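Henlow Residents' Board
Building Standards and Kitchen Policy
Thread: Proposed revision to shared kitchen rules, section 6 (counter surfaces and care)

Posted by: A_Poulain_Housing
2025-07-22

Residents and floor representatives,

The housing office invites written comment on the proposed revision to section 6 of the shared kitchen rules. The present text was adopted when all of the kitchens at Henlow had the same white laminate counters. That is no longer the case. The kitchens in the east wing were refitted in January with a speckled gray surface, and the remaining kitchens will follow as funds allow.

The revision would make the following changes.

First, abrasive pads and powdered cleansers would be prohibited on all counters, old and new. Second, residents would be required to use a trivet or board under any pan taken directly from the stove. Third, personal items left on a counter overnight could be moved by staff to the shelf by the door. At present staff must leave a written notice and wait a full day before moving anything.

The budget for the east wing counters was $3257 for each kitchen, including removal of the old surface. The office does not expect to replace them for many years and asks that comments be made with this in mind.

Please keep comments to section 6. Questions about refrigerators and assigned cabinets belong in their own threads.

Agathe Poulain
Housing Office

Posted by: eastwing_floor3

I support the first and second changes without reservation. The third is a different matter.

The one-day notice was put in place after a number of residents lost cookware that had been moved and then discarded. The shelf by the door is shared with the recycling bins, and items placed there are routinely taken for refuse. If the office wishes to remove the notice period, it should first provide a closed and labeled place for items to be held.

I would also ask that "overnight" be given a meaning. Several residents on our floor work late shifts at De Haan and eat after midnight. A pot left to soak at 1 a.m. and collected at 8 a.m. should not be treated in the same way as one that has sat there for a week.

Posted by: R_Barajas

I write as the representative for the west wing, where the old counters remain in use.

I must disagree in part with the previous comment. The notice period does not work as intended. Notices are removed, or they become wet and cannot be read, and the day then begins again. In our kitchen the same roasting pan carried notices for most of a month. Staff followed the rule as written and the counter could not be cleaned beneath it.

I agree that the shelf is a poor choice. I would suggest one of the lockable cabinets now standing empty on the ground floor, with the key held at the front desk. This would answer the concern about lost property, and the notice period could then be dropped.

On the first change, I ask the office to confirm whether the pads sold in the building shop under the Hisholm name count as abrasive. They are the only pads the shop carries, and residents will reasonably assume that they are permitted.

Rutilio Barajas

Posted by: A_Poulain_Housing

Thank you both. To the question on pads: the green side of the Hisholm pad would be prohibited under the proposed text and the sponge side would be permitted. The office will ask the shop to carry a plain sponge as well.

The suggestion of a ground floor cabinet has been passed to the building manager. I cannot say at this time whether one is available.

Posted by: quietcorner7

May I raise a matter of appearance that has a bearing on cleaning. The new surface hides crumbs, grease and water spots to a degree that the white counters never did. On the white counters a resident could see at once whether the work had been done. On the speckled gray, a person may wipe in good faith and leave a film behind. I have placed my forearm in such a film more than once.

Light-colored dishes stand out on it well enough. The dirt does not.
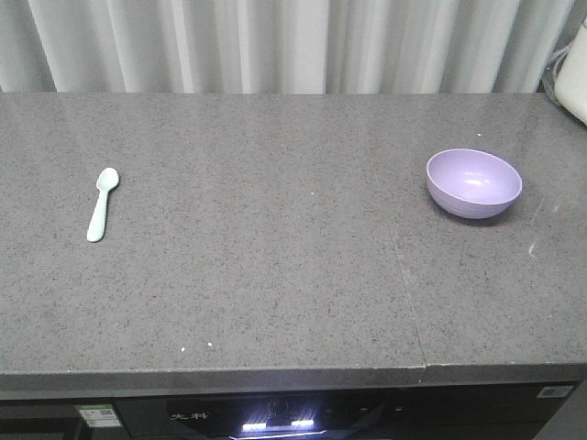

Suggestions for section 6, for the consideration of the office:

1. Counters to be wiped twice, once with soap and water and once with a clean damp cloth, in place of the single wipe now required.

2. A cloth to be supplied in each kitchen and changed by staff on a fixed schedule. Residents at present bring their own, and some of these are in poor condition.

3. The light under the wall cabinets to be left on during cleaning. Grease that cannot be seen from above is plain under a low light.

4. The notice period to be kept until a holding cabinet is in place, and dropped at that time.

Posted by: tmk_1115

I am opposed to item 1. A rule that cannot be checked will not be followed, and a second wipe cannot be told from a first. The residents who already clean with care will do more work and the others will carry on as before.

The real difficulty is the product supplied. The kitchens were switched to the Lunance concentrate at the time of the refit. The label calls for a small amount in a full bucket. Residents pour it directly on the counter, and what quietcorner7 describes as a film is, in my opinion, undiluted cleaner. Since our floor began mixing it in a spray bottle there have been no complaints of this kind. I would ask for spray bottles filled by staff before I would ask for another rule.

Posted by: quietcorner7

I accept the point about the concentrate, which I had not considered. I have been pouring it directly myself. I do not accept that a rule is without value merely because it cannot be checked. Most of section 6 cannot be checked, including the present requirement to wipe at all.

I am content to withdraw item 1 if spray bottles are supplied. Items 2 and 3 stand.

Posted by: eastwing_floor3

I support the spray bottles. They should be labeled with the contents and the date of filling. An unlabeled bottle in a kitchen used by families is a hazard, and our floor has small children who can reach the counter from a chair.

With regard to the cabinet proposed by Mr. Barajas, a key held at the front desk is of limited use after the desk closes. The residents most likely to have items moved overnight are those who come in late. A combination lock would serve them better.

Posted by: R_Barajas

A combination known to every resident is no protection against loss. It would be the present shelf with a door on it.

I would accept a compromise in which the night porter holds a second key. The porter already holds keys to the laundry and the bicycle store, and one more should cause no difficulty.

I should add that the west wing has a direct interest in the trivet rule being enforced now, before our own refit. Our laminate has scorch marks beside all of the stoves. If the habit is not formed on the old counters it will not be formed on the new ones. I ask that two trivets be placed in each kitchen from the date the revision takes effect and that they be attached by a cord, as the first set disappeared.

Posted by: marl_and_co

A short comment in opposition to the cord. A cord beside an open flame is not a safe arrangement. A hook on the wall to the side of the stove would be preferable, with the trivets marked with the kitchen number. If they go missing, replace them. They are inexpensive.

I have no objection to the remainder.

Posted by: R_Barajas

The hook is the better arrangement. I withdraw the cord.

Posted by: A_Poulain_Housing

The office has read all of the comments above and will amend the draft as follows.

The prohibition on abrasive pads and powdered cleansers stands as proposed, with a sentence added to cover two-sided pads. The trivet rule stands as proposed. Two numbered trivets will be supplied to each kitchen, with a hook placed clear of the burners.

A new paragraph will provide for labeled spray bottles of diluted cleaner, filled by staff. The requirement for a single wipe is unchanged. Cloths will be supplied and changed every seven days. The request concerning cabinet lights will be included in the cleaning guidance posted in each kitchen, but will not form part of the rule.

The third change is held over. The building manager reports that the ground floor cabinets are promised to another department and that a decision will take some weeks. Until it is made, the one-day notice remains in force. Staff will use plastic sleeves so that notices stay legible, and the period will run from the time of the first notice even where that notice is later removed. "Overnight" will be defined as the hours from midnight to 9 a.m.

The amended draft will be posted in this section of the board. Comments on the definition of "overnight" may still be added here.

Agathe Poulain
Housing Office

Posted by: eastwing_floor3

I ask that the hour be 10 a.m. The late shift at De Haan does not release staff until well after midnight, and 9 a.m. leaves little time for sleep. The rest of the amended draft has the support of our floor.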